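Fórum Woverura
Início | Robótica | Teleoperação | Dúvidas | Entrar

Ensinar dois braços a lidar com saco de fecho: teleoperação ou guiar à mão?
Publicado a 1 Oct 2024 por Concetta Grasso

Boa tarde. Estou a gravar demonstrações com dois braços montados na mesma calha, pinça paralela e câmara no punho em cada um. A tarefa é preparar um saco de bebé: abrir o fecho, arrumar lá dentro a toalha dobrada, o pano e as fraldas, e fechar. Já fiz 67 gravações por controlo remoto e só 18 me parecem boas para treinar.

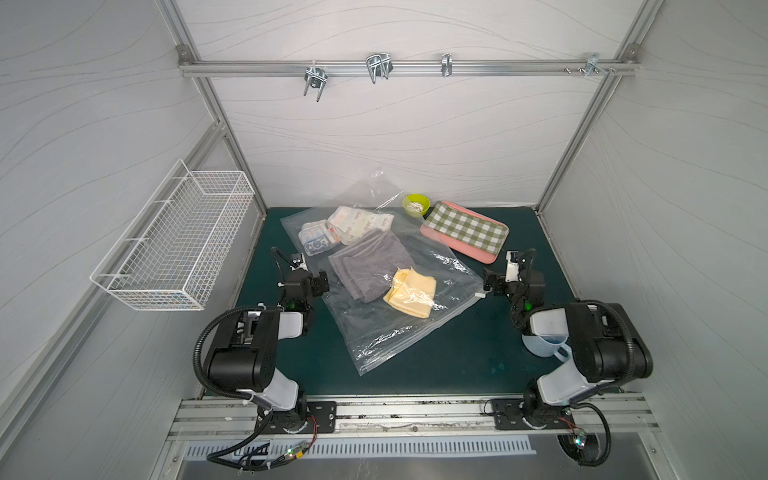 O problema maior é o fecho. Quando conduzo os braços à distância perco a noção da força e acabo por puxar o saco inteiro em vez de o abrir. Um colega diz que devia largar os comandos e guiar os braços à mão, com os motores soltos. Antes de deitar fora o que tenho, queria saber o que fariam.

Huguette Lemaire

Não deites nada fora. Para sacos de plástico continuo a preferir o controlo remoto. Se guias à mão, as tuas mãos aparecem nas câmaras e o modelo aprende com imagens que nunca vai ver em funcionamento. Além disso, guiar dois braços ao mesmo tempo é difícil para uma pessoa só.

O que mudou os meus resultados, por ordem:

1. Pegar no saco pelo canto, com a ponta do dedo da pinça, e só depois mexer o segundo braço. O canto dá um ponto fixo e o resto do filme pode dobrar à vontade.
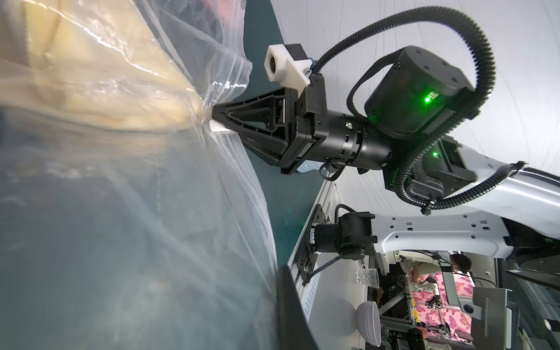
2. Baixar a velocidade dos comandos. Eu trabalho a 400 passos por episódio nesta tarefa. Com menos, o operador apressa-se no fecho.

3. Dividir a demonstração: abrir, encher, fechar. Grava cada parte em separado até sair limpa e depois faz episódios completos.

4. Guardar as falhas com recuperação. Se a pinça larga o filme e o operador volta a pegar bem, isso serve para treinar. Se desiste a meio, não serve.

Vê também as câmaras de punho, episódio a episódio. Quando o plástico fica encostado à lente, o modelo quase não tem informação dessa vista e depende da câmara fixa. Alguns desses trechos podem ficar, mas não convém que sejam a maioria.

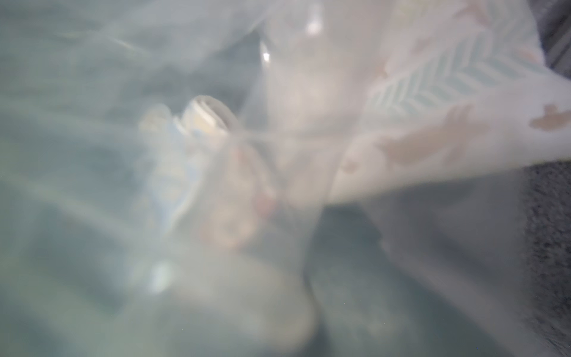 Vista da câmara de punho com o filme muito perto da lente.

santoro_74

usa luvas pretas e guia à mão, eu faço assim e funciona. com caixas pelo menos, com sacos nunca experimentei

Concetta Grasso

Obrigada aos dois. Vou começar pelo ponto 3 e rever as 18 antes de gravar mais - desconfio que em várias delas a vista do punho está tapada na altura do fecho.

Contacto | © Woverura | Voltar ao topo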